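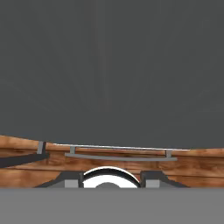
Beginner scratching: the needle jumps on every baby scratch

Branwen Gape
I bought a used pair of belt-drive turntables from a guy in Skelcombe and I've been trying to learn the basics since August. Mixing two records is going fine. Scratching is not. Every time I pull the record back the needle hops out of the groove, and if it does stay in, the platter drags and takes a second or 2 to get back up to speed. I have the counterweight where the last owner left it. The mats are the thick rubber ones that came with the decks. Do I need new cartridges or new turntables? I have a small budget and would like to play a short set at the Trolden open decks night without embarrassing myself.

Llinos Gittins
You have two separate problems.

The skipping is mostly setup. Take the weight off, float the arm until it sits level, zero the dial, then set the tracking force to the top of the range printed in your cartridge manual. Turn anti-skate to zero. Check the stylus too – a worn one will skip no matter what you do. Also look at your hand. Most beginners press down on the record. Rest your fingertips at nine o'clock and move it sideways with the rotation.

The drag is the belt and the mat. Rubber grips the record, so when you stop the record you stop the platter. Get a pair of felt slipmats and cut a circle of wax paper to go under each one. It helps a lot. A belt drive will never recover like a direct drive, but you can learn baby scratches and simple cuts on it. I practiced on mine for 16 months before I replaced them. I would do 25 minutes a day with one sample and the fader open, and leave the fader alone until your hand keeps time.

Prosser52
just get direct drives. belts are for listening

Branwen Gape
Felt mats and wax paper are in and the weight is reset. It skips far less now – thanks. Still drags a bit on long pulls.

Print this page | E-mail this to a friend

Related topics
Which slipmats for Undard decks?
Crossfader bleeding on one side
Cleaning thrift store records
How long should a first set be?

This site uses cookies. By continuing to browse you agree to our use of cookies.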